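Lids, jars and the back of the worktop

I've been meaning to write this one up since June, when my sister came to stay and asked, quite reasonably, where the lid was for the box she'd just filled with leftover rice. Twenty minutes later we had every container I own out on the floor and she was eating the rice out of the pan. So, a page of tips on bottles, jars, tubs and the wood they stand on, in no sensible order. Skip about as you like.

Start with the lids

Everybody tells you to sort your boxes. Sort your lids first! Pile them up on one side of the kitchen, then pick up each box in turn and find its partner. Any box still single at the end goes to the garage for screws and picture hooks, and any lid still single goes in the bin (or under a plant pot, I've got two doing that job and they're very good at it).

When I did mine I had 13 lids with no box at all. I kept them for a week in case the boxes turned up, and of course they didn't.

After that you need to decide whether you're a lids-on or a lids-off household. Lids-off saves space, because the boxes nest, but you need somewhere upright for the lids. I use an old letter rack from Pilstead, the wire sort with wide slots, and the big square lids go at the back. Lids-on takes up twice the cupboard but you can grab one with your eyes shut. We're lids-off for plastic and lids-on for glass. Glass boxes stacked inside one another stick, and I've cracked one trying to twist it loose.

If you do get two glasses or glass boxes stuck, stand the bottom one in warm water, put cold water in the top one, wait a minute and ease them apart. Warm, please, not straight from the kettle.

Smelly lids

The soft seal is the part that holds on to curry. If yours comes out (mine lifts with the handle of a teaspoon, don't use a knife), take it out and soak it in warm water with a spoonful of bicarb for an hour, then scrub the groove with an old toothbrush. Let both parts dry fully before you put them together again. I leave mine on the windowsill overnight.

For the staining you get from tomato, sunshine does more than anything I've bought. Wash the lid, put it outside on a bright day while it's still damp, and have a look at teatime. It won't shift years of bolognese but it does take the orange down.

I did try the Drulgate cleaning tablets that people keep recommending to me. They were fine? They fizzed. I couldn't tell the difference from bicarb, and bicarb lives in my cupboard anyway.

Water bottles

Flip-tops are the worst for grime. It collects in the hinge and under the little spout, and you don't see it until you put a cotton bud in there and wish you hadn't. Once a week I take ours apart as far as they'll go and leave the bits in a bowl of hot soapy water while I do something else. A pipe cleaner folded in half gets into the spout. So does one of those tiny brushes for teeth.

For insulated bottles, the neck is usually too narrow for a hand, so: a tablespoon of uncooked rice, a squirt of washing-up liquid, a little warm water, lid on, shake it like mad, rinse it well. My neighbour Volker Hollmann does it with crushed eggshell and swears it's better for tea stains. I've tried it once and it does work, but you'll be rinsing out shell for a good while.

Store them with the lids off. A bottle put away shut with a drop of water in the bottom will smell like a pond by the weekend. I know they look neater with the lids on, and I break this rule constantly, which is how I know about the pond.

The back row

I used to put everything away after every meal and I was miserable. Now the things we use daily live along the back of the worktop, up against the wall, and the rest has to earn its place in a cupboard. Bottles and the protein tub together at one end, jars further along, and the front kept mostly free for chopping. That way in the morning you just go along the row.

Tall things at the back, square things in front of them. Round jars roll about when you push them around and leave funny gaps, so I tuck those in behind something with a flat side. And whatever gets eaten fastest wants to be on the outside of the group where you can get at it without moving four other things (nuts, in our house, they don't last). 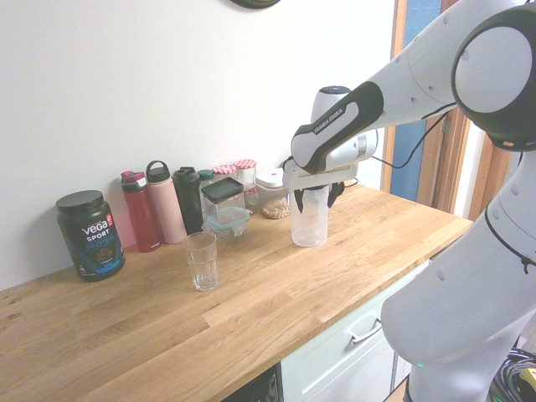

Powder tubs

Protein powder, drinking chocolate, milk powder, all the same trouble. The scoop sinks. Stick a little hook inside the lid if there's room for one, or do what I do and keep the scoop in a mug next to the tub. It stays clean and you don't end up with a sleeve full of chocolate dust.

Never put a wet scoop back in. One damp scoop and you get those hard little lumps that no amount of shaking will break up. If you already have lumps, put the powder through a sieve and press it with the back of a spoon, then get the tub shut quickly.

Write the date you opened it on the bottom in marker pen. On the bottom, not the lid — lids wander.

When the tub's empty, keep it. A screw lid and a wide mouth make it brilliant for dishwasher tablets, dog biscuits, pegs or the odd bits of Lego that come up the hoover. Wash it, dry it, then leave a scrunched-up sheet of newspaper in it for a couple of days to pull out the vanilla. I cover the old label with a strip of masking tape and write on that.

Jam jars with checked lids

I can't throw these away, they're too pretty. They're good for dried herbs, buttons, salad dressing and the last handful of anything. A few things I've learnt from keeping far too many:

Check the inside of the lid before you reuse it. If the coating is scratched or there's rust at the rim, use that jar for something you don't eat.

Vinegary things eat into metal lids over time. Put a square of baking paper over the mouth before screwing it down.

To shift a sticky label, soak it first, peel what peels, then rub cooking oil into what's left and give it half an hour. Washing-up liquid after. I paid good money for a Triltia label remover once and it smelled of oranges and did precisely what the oil does.

For a lid that won't budge, a thick rubber band around the edge gives you something to grip. Failing that, run the lid under the hot tap for a bit and try again with a tea towel.

Weigh the empty jar and write the weight on the base. My biggest one is 955 grams on its own, and now I can put the whole thing on the scales when I'm baking and do the sum in my head. Well, on the back of an envelope.

Nuts and granola

Clear jars are lovely because you can see when you're running low, but nuts don't like light or heat. Only fill the jar with what you'll get through in a fortnight and keep the rest of the bag in the freezer. They thaw in minutes. Keep the jar well away from the hob and out of direct sun, or they go bitter, and walnuts go first of all.

When you top up, tip the old ones out, put the new ones in and then the old ones back on top. I skipped this for years, so goodness knows how old the bottom layer was.

If granola's gone soft, spread it on a tray and give it up to ten minutes in a low oven. Let it go cold before it goes back in the jar or you'll steam the lot.

Looking after the wood underneath

I love a wooden worktop and I'd have one again, but you do have to be a bit of a nag about water. Anything with a wet base wants wiping before it's set down. Bottles straight from the sink are the real culprits, they leave a ring, and if there's a metal base involved the ring can go black on oak.

Once a week I pull the whole row forward, wipe along the back with a well wrung-out cloth, dry it with a tea towel and push everything back. It takes five minutes. Crumbs and sticky drips love that strip by the wall and you'd never know.

Pale rings often come out with a little oil rubbed in along the grain and left overnight. For black marks you're into fine sandpaper, I'm afraid. Go gently, with the grain, a bit wider than the mark itself so you don't make a dip, and then oil the patch and do it again the next day.

For oiling the whole top: thin coats! Put it on with a lint-free cloth, leave it for a quarter of an hour, wipe off everything that hasn't soaked in, and let it dry overnight. I use Naylor worktop oil and two thin coats twice a year seem to keep mine happy. To see if yours is ready for more, flick a few drops of water on it. If they sit up in beads, leave it alone. If they sink in flat, get the oil out.

Lay the oily cloths out flat outdoors to dry before you bin them. Please don't skip that one, they can heat up and catch fire if they're left in a ball.

Drinking glasses

One glass each, out on the side all day, and everyone rinses their own. It cut our washing-up by such a lot that I felt daft for not doing it sooner. If yours all look the same, put a different coloured rubber band on each one.

Cloudy glasses can go in a bowl of half white vinegar, half warm water for ten minutes. If they come out clear it was limescale. If they don't, it's wear from the dishwasher and you can stop scrubbing.

I've had a few messages asking about the drawer under the hob and yes, I will do it, but I need to empty it first and I'm not in the mood.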